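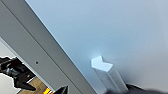 Sorensen Publishes Findings on Robots and Everyday Chores

STORKBRIDGE, November 6, 2023 – Sorensen today released the results of its study into whether robot arms can take over simple chores in homes and small shops. The short answer is not yet, although the gap is smaller for some jobs than for others.

The study, begun in July with project partner Stastex, covered 12 chores and 700 attempts. Placing rigid parts gave the most dependable results. Clothing was harder. A garment changes shape each time it is lifted, and a gripper finger that holds a plastic hanger securely may still catch the cloth beside it. Of the 300 attempts involving garments, many were stopped by an operator before the chore was complete.

Sorensen does not plan to offer a household product on the basis of these results. Work on hanging and sorting clothes will continue in Storkbridge, with attention to slower, gentler handling near collars and shoulders.

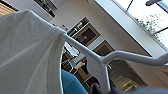
Mernora, which reviewed the findings before release, said that shop owners should not plan their staffing around such machines for at least 5 years. It added that speed matters less to most stores than knowing a chore will be finished without someone standing by – a test that no arm in the study passed with clothing.

The full report is available on request from the Sorensen press office.

Contact: Sorensen Press Office, Storkbridge | © 2023 Sorensen. All rights reserved. | Back to top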